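Tuesday, late

Day six of the Virkach trial and I have now watched more dishes being cleared than in the whole of my previous life, including the summer I waited tables in Navidstead. The kit is two arms on one base, a head camera, and a login to the Plekau software, which asked me to change my password before it would let anything move. The quote from Soltani came in this afternoon. They want 335 a month for the service plan, plus a setup fee of 1000, and for 223 more they will throw in "priority onboarding." I asked what regular onboarding was. I got a PDF, 108 pages long, and page one is a photo of a handshake.

I keep making pros and cons lists and losing them. Pro: it never complains about chopsticks. I complain about chopsticks all the time. Con: I could clear that tray myself while eating a sandwich, and I'm not on a monthly plan. Also the sales page says "hands-free kitchen," and my hands have been busy all week putting plates back on the tray so it can have another turn. My rice budget is a disgrace.

Still, I pulled up a chair this morning and stayed longer than I meant to. My coffee went cold. One arm gets the dish rack, the other gets the black tray with the rice on it.
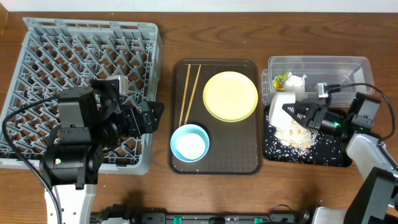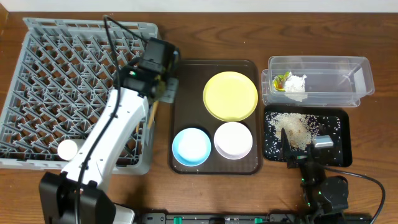
So I haven't signed. The offer is good until the end of the month, according to an email with the word "gently" in the subject line. I want them to drop the setup fee, and I want to know who pays for shipping if it goes back. Tomorrow I'll call and ask, after I buy more rice.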